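About Flarstead Flooring and Stone
Family workshop and showroom in Lewis, open to the trade and to the public
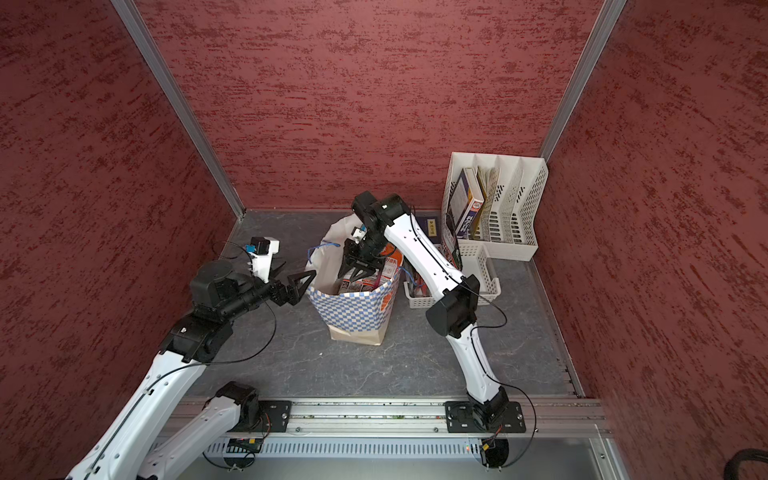

Dark grey floor with faint white veining, red textured walls

Who we are

Flarstead is a small company for floors, wall finishes and stone surfaces. My brother Danylo and I started it after we had worked for many years for other people, he as a tiler and I as a plasterer. Our first workshop was a rented garage with one bench and one wet saw. Now we have a showroom at the front, a cutting room behind it and a yard where the slabs are stored upright on racks.

We moved into the present building on Friday, October 19, 2018. The first customer came before the sign was up. She wanted a hearth stone in a colour we did not have, and we ordered it for her from Travon. She still sends us her neighbours.

What we do

Most of our work is in private homes: kitchens, bathrooms, entrance halls and laundry rooms. We also do small shops and cafés, and sometimes a dental office. We supply the material, measure, cut, lay and seal. If you have your own installer, we are glad to sell the material only, and we will cut it to your drawing.

In the showroom there are 20 floor samples laid as full panels, so that you can stand on them in your own shoes. Small samples are good for taking home, but a vein that looks nice on a piece the size of your hand can look too busy across a whole room. Please ask us to put two or three panels beside each other. It takes a few minutes and we do not mind.

Wall finishes are the part of the business I like most. We mix textured coatings in our own colours, and the deep ones, the reds and the dark greens, have to be tried on the real wall before the price is agreed. The light in the room changes them very much. We make one test patch at no charge.

The people

Lukian Stasiv. That is me. I write the quotes and I answer the telephone in the mornings. I also do the wall finishes.

Danylo Stasiv. He is responsible for the cutting room and for all measuring. If Danylo tells you that your floor is not level, please believe him.

Radomir Nedeljković. Radomir lays floors and has been with us for eight years. He prefers big tiles and old houses.

Settimio Pellegrini. He worked with marble for most of his life and he is now with us on Tuesdays and by appointment, for repairs, polishing and advice about stains.

Matvii Hrynyshyn. Our apprentice. He joined us in July and he is learning cutting and grout work. You will probably meet him first, as he sits nearest to the door.

How we work

A visit to your home for measuring is free inside Lewis. For places farther away we charge for the driving and take this sum off the bill if you order. You will receive the quote in writing, with the material and the labour on separate lines. We ask for a deposit when the material is ordered, and the rest is paid when you have walked on the floor and are satisfied with it.

We keep a record of every job, with the name of the material and the grout colour. At the last stocktaking there were 2,469 jobs in it. When a tile breaks after some years, call us with your street name and we can usually find what was used. Off-cuts from larger orders are kept in the yard and sold at a lower price. They are good for window sills, shelves and small tables.

Visiting us

The showroom is on the ground floor and there is no step at the entrance. Parking is behind the building, beside the yard gate. If you come for a slab, please telephone before, so that Danylo can move it to the front of the rack. Children are welcome in the showroom but must stay out of the cutting room.

We speak English, Ukrainian, Serbian and Italian here, and for a colour it is enough to bring a cushion.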